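How much can there be to say about folding a blanket?

The woman who teaches the linen class at Skonel, upstairs in Cernville, has heard the question before. She charges $31 for it. I went along expecting to be told that folding would change my life, and I had my reply ready.

She doesn't say that. "It'll change your cupboard," she says. "If your life's the problem, I can't help you with thirty minutes on a blanket."

She spent 11 years in hotel laundries before she began teaching, and has strong opinions on most of what she saw there. Rolling is for towels and campers. Vacuum bags are "a good way to ruin a throw". Folding in thirds she will defend to anyone, and I did try to argue. My own blankets are folded in half until they stop being foldable, then pushed onto a shelf. They seem all right.

"They seem all right because you've shut the door on them," she says.

Her method begins with a big flat table, more space than most of us have at home. I put this to her. She says a bed will do, or a clean floor, though she concedes that the floor is hard on the knees and that she wouldn't do it herself in December with the whole summer lot to put away.

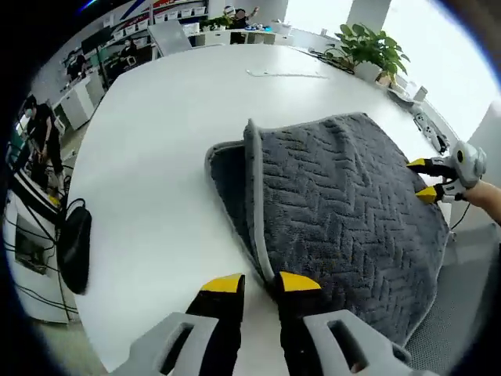 A grey chevron blanket with one flap turned back, on the big white table.

Thick pile is where people go wrong, she reckons. They pull at it. She wants the corner held and the fold pressed, and the piped edge used as a guide. "The piping's straight. You're not. Follow the piping."

Does it stay folded? This was the thing I most wanted to know, and her answer was less confident than the course notes, which promise a "lasting fold". A plush blanket will always spring up a bit, she says, and anyone who tells you otherwise is selling boxes. Skonel sells boxes too, as it happens. She laughs when I mention it -- a bit too quickly, I thought -- and says nobody has to buy one.

She puts the number of people who have taken the class at 446. I asked how many still fold in thirds a year later. She has never checked.

"Would you?" she says.

I went home and did one blanket her way. It took up less of the shelf. I haven't done the others.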